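Ilta Démonstration 2 -- l'atelier logiciel pour pinces portées à la main
22 mars 2026
Par Isabelle Lemieux

Ilta prend les enregistrements faits avec des pinces tenues à la main et les rend sous forme de trajectoires qu'un bras peut rejouer. Entre les deux, il y a tout ce que les brochures appellent « traitement » et que nos clients appelaient autrement avant de nous écrire.

Le module de suivi lit les cubes à marqueurs fixés aux pinces, face par face, et calcule la pose des deux mains dans un même repère. Lorsqu'un cube sort du champ, il passe sur l'estimation inertielle et le signale par une bande orange sur la frise. La version précédente ne signalait rien du tout, avec un aplomb remarquable. Le marbre poli, les robinetteries noires et l'acrylique brillant font partie de notre jeu d'essai : les reflets de plafonniers ont longtemps été nos meilleurs générateurs de faux marqueurs. 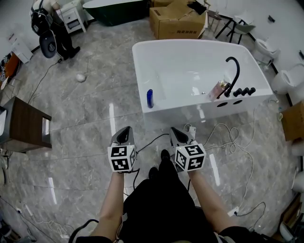 Harpreet Caron objecte que le suivi, tout le monde sait faire, et que ses journées passent plutôt à découper les épisodes. Il a demandé si le logiciel savait reconnaître le début d'un geste ou s'il fallait encore poser les bornes soi-même, une par une, à dix-huit heures.

Il le sait, dans une certaine mesure. Le découpage automatique s'appuie sur l'ouverture des mâchoires et la vitesse du poignet. Sur le corpus Grernthorpe, il place correctement 94 % des bornes; les autres se corrigent à la souris, et Thérèse Beaudoin a obtenu, après une négociation que nous résumerons par le mot « longue », un raccourci clavier pour le faire.

Le module de planification vérifie ensuite que la trajectoire tient dans les limites articulaires du bras visé. Un humain se penche au-dessus d'une baignoire sans consulter sa cinématique inverse; le bras, lui, la consulte et refuse parfois. Ilta indique à quel instant et pour quelle articulation.

Configuration requise : Linux, 40 Go d'espace libre, caméra à 60 images par seconde. Export vers Plestness et Campbell. La licence couvre deux postes. Le manuel est en français -- l'index aussi, depuis octobre.

Démonstrations sur demande auprès d'Aaliyah Lachance. Apportez vos enregistrements ratés, les réussis ne nous apprennent pas grand-chose.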